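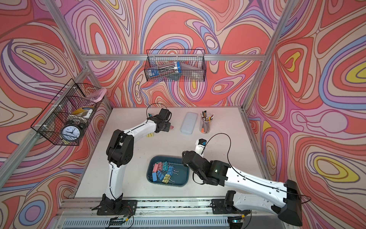 Crisóforo Cervantes would throw out half the rules for shared robot benches and keep the one about resetting the table. Saeed Bakhtiari would keep them all, and he wants the reset written down.

The shop in Kustville runs two-arm cells that sort desk supplies, and its rule sheet has grown to 12 lines. Every loose item gets a home position before the arms are powered. Cables need enough slack for full reach — tape is not allowed on a moving joint. Hands stay outside the enclosure until both arms are parked.

Wall patterns are covered too. A busy background is fine, but it has to be logged by name and can't be swapped in the middle of a batch. A batch is 200 runs. Operators stop after 40 and check the grippers for wear.

Bakhtiari says most bad batches he has reviewed came from a skipped log entry. Cervantes agrees on that point. The next version of the sheet is due in December.

Related
Rirkby rewrites its lockout checklist
Who signs off on a gripper change?
Valero cell passes 2000 hours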